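I got back from Serkholm late on Friday with a sunburned neck and a notebook full of bad handwriting, so forgive me if this jumps around a bit. The short version: the town council there wants the military out of flood relief, or at least out of the driver's seat, and it said so in front of a packed gym.

The longer version starts with the river. When the Adine came over its banks in the spring, 700 homes took on water. The national guard was sent in within a day, and I don't think anyone I talked to was sorry to see those trucks (I sure wouldn't have been!). But the trucks are still there. The soldiers still run the checkpoint on the Lilow road, they still hold the list of who gets building supplies, and the ministry now wants to make the whole setup permanent with a new base on the old fairground.

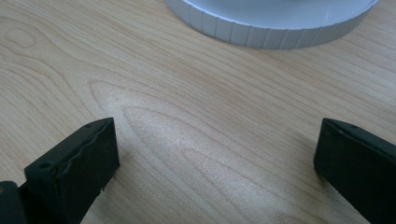

The fairground is where a lot of families had hoped to put up temporary housing. The town drew up a plan for 121 units there over the summer, with water lines and a bus stop, and sent it to the capital. What came back was a two-page letter about "regional readiness" and a map with a fence on it. I've seen the map. The fence goes right across the spot marked for the playground.

So the Serkholm Relief Alliance put together a petition, and on Friday evening they handed it over: 1451 signatures, in a town where you can walk from one end to the other before your coffee gets cold. Marianna Chmielewska, who chairs the alliance, read the opening paragraph out loud and then put the microphone down and just talked for a while, which I liked a lot better.

"We asked for roofs," she said. "We got a fence, and a man at the fence asking for my ID so I can visit my own sister."

She wasn't the angriest person in the room by a long way. A dairy farmer from the Lilow side got up twice, the second time to complain that he'd lost a full morning's milk sitting at the checkpoint, and a retired teacher wanted to know why the supply list wasn't posted anywhere. Good question! I asked the ministry's press office the same thing and was told the list is "under operational control." I asked what that meant and was told to send an email. I sent the email.

Not everybody is against the base, to be fair. Milagros Policarpio runs a hardware store two streets up from the river and she told me she'd take the soldiers over another spring like the last one. Her basement filled up to the third stair, and it was a guard crew that got her neighbor out through a window. "People forget fast," she said. She also thinks the base would be good for business, and she's probably right about that, although she signed the part of the petition asking for the supply list to be made public.

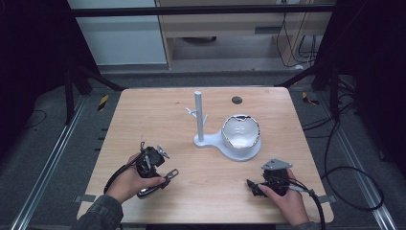

Can the council stop the base?

The council has no veto, because the fairground belongs to the national land office, but it does control the water and sewer hookups, and the ministry can't open a base of that size without them. Council members voted to hold off on any hookup permit until the housing plan gets a written reply.

That vote passed with a single no, and the cheering went on long enough that the chair gave up on the last agenda item, something to do with parking on Rathore Street. The ministry has 30 days to respond. A deputy minister had been invited to the meeting and his name card was up there on the table all evening, but he sent an aide, a very polite young guy who took a lot of notes and wouldn't give me a quote.

My own feeling, for what it's worth, is that the two things got tied together when they never had to be. You can thank a guard crew for pulling your neighbor out of a window and still want your supply list run by somebody you can vote out. Most of the people I talked to on the steps afterward were saying some version of that, including a couple who hadn't signed.

The alliance is planning a march out to the fairground in October if the reply is another letter like the first one. The checkpoint closes at 9 p.m., by the way, so if you're driving in from Lilow for any of this, plan on the long way home over the Adine bridge.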